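Equipment notes: before we sign for the delivery robots

Members have been asking where things stand with the sidewalk and lane robots, so I'll set down what I know and what I don't. The Batesden estate office wants two of them for parcel runs between the gatehouse and the far cottages. Gelier has quoted, Omdale has promised a quote, and the board would like an answer in August. I'd like it to take longer.

The Gelier figure is $2,014 a month for the pair. That includes the machines, the software and a phone number to call. It doesn't include tires, batteries after the first year, or the person who walks out with a cart when one of them stops. Helmi Mustonen asked the sales rep twice who pays for that person and got a brochure both times.

My bigger worry is what we're being asked to compare it with. At present the parcels go out in the utility cart with whoever is on shift, and that person also checks the drains and picks up branches on the way back. Take the parcels off the cart and the cart still has to go. I can't find that trip anywhere in the savings column.

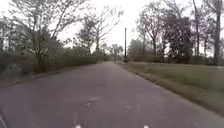 Then there's the matter of easy ground. Every demonstration I've been to was on a flat, quiet road with nothing coming the other way, and the robots did fine. I would expect them to. Our lower lane has a gravel stretch and a gate that sticks, and in the fall the leaves pile up against the curb. I asked Gelier for a trial on that lane and was told it would be "scoped after purchase." No thanks.

Helmi has drafted a short list of terms and I think it's a fair one. We rent for 100 days before any purchase. We choose the route. Any run that needs a person to step in gets written down by us and billed at nothing. If the machines can't manage 10 parcels a day by the end, they go back at the vendor's cost, including the $400 pickup fee buried on page six.

Dimaculangan, who service the mowers, say they'd look after the robots too, but they want to see a parts list first. So do I. Gelier says it's available on request, and I've requested it.

The money stays in the mower replacement line until then. If you have used one of these at work, good or bad, send me a note before the budget meeting, preferably with the repair bills attached.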